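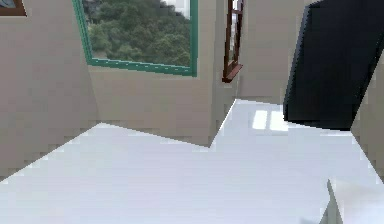 Section 3. Recording a demonstration in the simulated room

Use this section to drive the robot through a task by remote control and save the run as a demonstration. You need Sqalli installed, a Cokley hand controller, and a project that already has a room loaded. To load a room, see Section 2.

Before you start

Set the controller on a flat surface while it connects. The status light blinks during pairing and stays green when the link is up.

Check the free disk space. Sqalli will not start a recording with less than 1000 MB free.

3.1 Start a session

1. Open the project and choose Teach > New Demonstration.
2. Type a task name. Use the same name for every run of the same task, including capital letters.
3. Select the onboard camera as the main view.
4. Press Reset Room. Movable objects go back to their start positions.
5. Hold the left trigger for 2 seconds to take control of the robot.

Note: The onboard view tilts when the robot's head tilts. To level it, click the right stick once.

Note: Jagged edges along walls and floors are normal at the Draft render setting. They do not affect the recorded motion.

3.2 Drive the task

1. Press Record. A short tone sounds.
2. Move the base with the left stick and look around with the right stick.
3. Turn to face the work area before you move the arm.
4. Carry out the task at a slow, even speed. If you miss a grasp, back off and try again without stopping the recording.
5. Press Stop when the task is done, then choose Keep or Discard.

Caution: Do not press Reset Room while recording. The run will be saved with a jump in it and cannot be repaired.

If a large object blocks the view, back the base away from it before you turn. Turning in place next to furniture can push the robot into it, and the contact is logged as a collision.

3.3 Check the run

Open the run in the Skemwood viewer and play it from start to finish. Discard any run with a collision mark or a long pause at the beginning. Record at least 3 good runs before you choose Train.

Runs saved in Jinomico projects open read-only. Copy them to a Sqalli project to edit the task name.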